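Jul 17, 2023
By the Home and Garden desk

Stone counters are back on the shopping list in Brunelmont, and the people buying them are asking different questions than they did a few years ago. Color used to come first. Now most buyers want to know what the surface will look like after a decade of coffee, lemons and hot pans.

Marble is the stone that brings up the most worry. It is softer than granite, and it reacts to acid. A splash of vinegar left overnight will eat into the polish and leave a dull spot called an etch. An etch is damage to the stone itself, so no cleaner will lift it. A stain is a different problem. That is color that has soaked in, and it can often be drawn out with a paste of baking soda and water left under plastic wrap for a day.

Dranska, a stone yard on the east side of town, keeps 40 slabs standing in its covered lot at any one time. The yard sells more honed marble than polished. Honed stone has a flat, matte finish, and etches are harder to spot on it. It does take up oil a little faster, and the yard tells buyers to seal it twice a year for the first two years and once a year after that.

Sealing is easy work. Wipe the counter clean, let it dry overnight, spread the sealer with a soft cloth and buff off whatever is left after the time given on the can. To check whether an old coat is still doing its job, drip some water on the stone and wait. If the spot turns dark, the sealer has worn out.

Cost still decides a lot of jobs. Lennox, a small shop that cuts and fits counters, charges $1,000 to take out an old top and haul it away, before any new stone is bought. Sink cutouts and rounded edges are extra. The shop asks for 14 days between measuring and fitting, and longer in August, when half the town seems to be redoing a kitchen before school starts.

Seams are worth talking over early. A long run or an L-shaped counter will usually need one, and the veins in the stone may not line up across it. Buyers can ask to see the layout drawn on the slab before anything is cut. Few do — and it is the most common regret the shop hears. 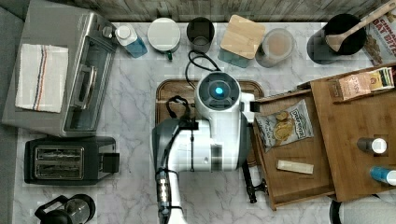
A white-and-gray marble counter with a weathered wood backsplash.

Backsplashes have become simpler. Tile is still the usual choice, but wood is turning up in more kitchens, often gray and rough enough to look as if it came off a barn. It needs a clear coat near the sink and should be kept well away from a gas burner. The local rules on clearance are posted at the permit office.

Daily care does not take much. Use dish soap and warm water, and skip anything with bleach or lemon in it. Cut on a board. Put a trivet under pots, even if the salesperson says the stone can take it.

Older counters can be saved, too. Hoker, a refinishing service that covers the county, will grind out etches and bring back an even surface in a day. It has a waiting list of 18 kitchens this summer. The work is dusty, and the owners are told to empty the cabinets below and stay out of the room until the next morning.

Related stories
Choosing a sink that fits the cabinet you have
When to replace grout and when to clean it
Butcher block: oil, wax or leave it alone
What a kitchen permit covers in Brunelmont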